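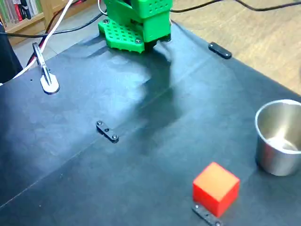

I've been putting black covers on tables for longer than I'd like to admit, first for craft markets, then for the workbench in the garage, and now for pretty much any table in our place that has to earn its keep. People keep asking me the same handful of questions about them (do they show everything? yes. do they stay flat? no, not without a fight), so I've finally sat down with a cup of tea to write out what I do.

Getting the creases out

Anything that's been sold folded will have a line in it, and on matte black you'll see that line from the front gate. Cloth is the easy one. Damp it with a spray bottle, iron on the wrong side, medium heat, and keep the iron moving, or you'll get a shiny patch the shape of an iron and it will be there forever! I have one of those. It lives under the sewing machine.

Plastic or vinyl sheet is fussier. I hang mine over the clothesline on a warm afternoon for an hour, fold line along the top, then bring it straight in and lay it out while it's still floppy. A hair dryer on low works too, held a good hand's width away, smoothing with your other palm as you go. Don't put an iron anywhere near it. If the crease is still there the next day, roll the whole thing around a cardboard tube with the crease facing out and leave it until the weekend.

And speaking of tubes, please stop folding them! Fabric shops chuck the cardboard cores out and will usually hand one over if you ask nicely. I got three from Le Goff on a Thursday morning and the girl at the counter looked quite pleased to see them go.

Dust, lint and cat

Black shows the pale stuff. Sawdust, flour, cat hair, that grey fluff that comes off cardboard boxes. For cloth I use a rubber squeegee, the sort you'd use in the shower, pulled towards me in short strokes. It rolls everything into a sausage you can pick up with your fingers. Lint rollers are fine but you'll go through half a roll on a decent-sized table.

For sheet, a barely damp microfibre cloth, and then a dry one straight after. If you let it air dry you get smears, and the smears catch the light worse than the dust did. I put a tiny splash of white vinegar in the water. My neighbour Mansa Akpalu swears by cold black tea and his bench does look good, so maybe he's onto something, but I haven't been game to try it on mine.

Where you put the lamp

This one took me years. Even a properly matte cover goes greyish where the light bounces off it, so half the time when you think it's dirty or faded, it's only the window. Before you scrub, go and stand on the other side of the table and have another look.

Shadows are the other nuisance. If there's one lamp and something's between it and your work, you lose a great slab of table in the dark, and a little black screw on a black cover is as good as gone. Two smaller lamps from opposite sides beat one big one. Mine are clip-ons from Grestby, 34 dollars the pair, and they've been knocked off the shelf more times than I can remember and still go.

Small black bits on a black table

Which brings me to brackets, screws, washers and the like. Black hardware is everywhere now and it vanishes. My rule is that nothing small goes straight on the cover. It goes in a cup.

Stainless steel cups are the best thing for this, better than jars (they break) and better than margarine tubs (they tip over if you breathe on them). You want straight sides and a rolled rim, so there's no raw edge to catch your fingers when you're fishing for the last washer. The shiny inside throws the light around and you can see what's at the bottom. Drop a magnet in if you're working with steel screws.

For anything too long for a cup, like a flat bracket with its screws already in it, I put something bright right beside it. A kid's block is perfect. Red shows up best on black, I think, then yellow. Blue is hopeless after about four o'clock in winter. Sekar Majimbun from our Vandcombe shed group uses red bottle tops, and she hasn't lost a grub screw since May, so she tells me (often).

Keeping it from creeping

A cover that slides will take your cups with it. Cut some non-slip shelf liner into strips and lay them underneath, along the long sides. You don't need to do the whole table. If the edge hangs over, clip it under with bulldog clips, and trim it if it's anywhere near knee height, or somebody will stand up and take the lot with them. I've also tried the Suneo double-sided tape, 29 dollars a roll, and it does hold, but it left a gummy line on my good table that needed eucalyptus oil and a fair bit of swearing to shift.

One more for the workshop crowd: tie your cords back. A cord trailing across a covered table gets under a corner and rucks the whole thing up. Velcro strap, back leg of the table, done.

I'm doing drawer liners next, once I've finished emptying the drawers.

Contact | Copyright, all rights reserved | Back to top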